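How to Set Up a Wooden Dish Rack on a Small Counter

When we moved into the apartment in Kedonville, the kitchen had one usable stretch of counter and no dishwasher. A big wire drainer took up most of it, so we switched to a small wooden rack with pegs. It works well if you set it up properly and look after the wood.

What you need

A wooden peg rack
A flat mat, larger than the rack on every side
Food-safe mineral oil
A soft cloth
Fine sandpaper, only if the pegs feel rough

Step 1. Oil the rack before you use it

New racks are often sold dry. Wipe yours with a damp cloth and let it dry overnight. Then rub in a thin coat of mineral oil, working it around the bottom of each peg where water collects. Leave it for 12 hours and wipe off whatever has not soaked in. If a peg feels fuzzy after the first coat, sand it lightly and oil it again.

Step 2. Put the mat down

Clear the surface and wipe it. Lay the mat flat with the long side running along the wall. A mat keeps the rack from sliding and saves the counter from scratches. It will not hold much water, so do not count on it to catch the runoff from a full sink of dishes. Shake the plates over the sink first.

Step 3. Place the rack at an angle

Most people line the rack up square with the wall. On a narrow counter, try turning it so it sits diagonally toward a back corner. You can reach the plates from the front without knocking your knuckles on the wall, and the front of the mat stays open for other things.

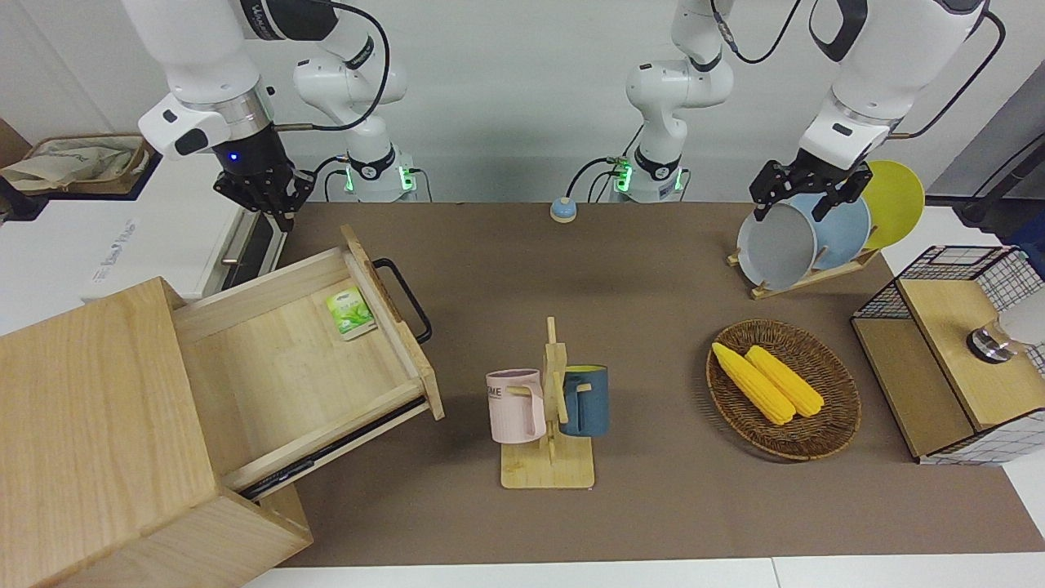 Leave a little space behind the rack too. Air needs to get to both ends, and a rack shoved tight against a wall stays damp.

Step 4. Load from the back

Start at the end farthest from you and work forward. Stand each plate upright between the pegs and let go only when it rests against one. Face all the plates the same way. If you have plates in different colors, as we do, it makes no difference what order they go in, but put the heaviest one in the middle if the rack is light and tends to tip.

Bowls do not do well in a peg rack. Turn them upside down on a towel.

Step 5. Empty it every day

Put the plates away once they are dry, lift the rack, and wipe the mat underneath. Every 7 days, wash the rack with warm water and a little dish soap, then stand it on end to dry. Do not soak it.

Oil it again when the wood starts to look pale. Ours was last done on 21st May and will probably need another coat in July, when the kitchen gets hot and the wood dries out faster.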